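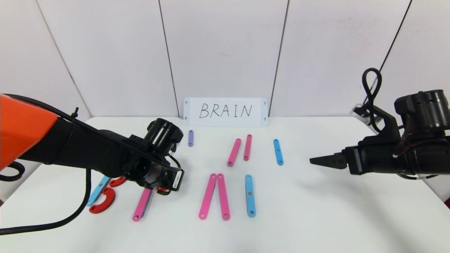 Figure 1. Coloured plastic bars and curved pieces on a white tabletop.

4. Defending corners in the final half hour

4.1 Background to the comparison

Clubs outside the professional divisions usually choose one of two ways to defend a corner kick. Under zonal marking, each defender looks after a part of the penalty area. Under man marking, each defender stays with a named opponent until the ball is cleared. Coaches in the Stidirley League described their own practice in these terms when they replied to our survey, although several also placed one player on the near post whatever the general method. For the purposes of this section, a team is treated as zonal if most of its outfield defenders held a position when the kick was taken.

The preceding section dealt with whole matches. The present section is limited to corners taken after the 60th minute, when most substitutions have been made and marking duties have often changed hands. Castaño's earlier report on the Flandimwood clubs suggested that this period deserved separate study, but the match records available to him did not show which player had been given which duty.

4.2 Match records

The sample consists of 500 corners from league matches. Cup ties were left out, as extra time would have made the periods difficult to compare. Corners played short were kept in the sample only when the ball entered the penalty area before the defending side had left its first positions. Where the film did not show the whole area at the moment of the kick, the corner was replaced by the next suitable one from the same match.

Each corner was coded by two readers working apart. They recorded the marking method, the first player to touch the ball and the outcome of the second ball. Disagreements were settled by Hernán Castaño, who had taken no part in the first reading. The codes were then entered in the Lemuteck match register and checked against the referee's report for goals, penalties and cautions.

4.3 Changes of duty after a substitution

The clearest difference between the two methods appeared at the first corner following a change of player. Man-marking sides were more likely to leave an opponent free at this kick than at any later one. In many cases the incoming player had been sent on while the corner was being awarded and could be seen asking a team-mate for instructions. Zonal sides showed a smaller difference. The incoming player generally took the place of the player withdrawn, even where the two were of very different height.

Height did matter at the second ball. When a tall defender had been withdrawn, zonal sides won the first header almost as often as before but cleared it over a shorter distance. The attacking side then had a further chance to shoot from the edge of the area. Lumbantobing Athletic, who used zonal marking all season, conceded in this manner on 4 occasions and altered the position of their deepest midfielder in December. Their later corners are included in the sample under the same code.

4.4 Limits of the reading

The league tables were close throughout the season, and sides protecting a lead may have defended with more players than they would otherwise have used. We have not adjusted for the score. Wind and pitch condition were noted by the home clubs in differing ways and could not be combined into one measure. Goalkeepers present a further difficulty: a keeper who comes for the ball regularly may make either method look stronger, and few clubs used more than one keeper during the season. The treatment of goalkeepers is taken up in Section 5.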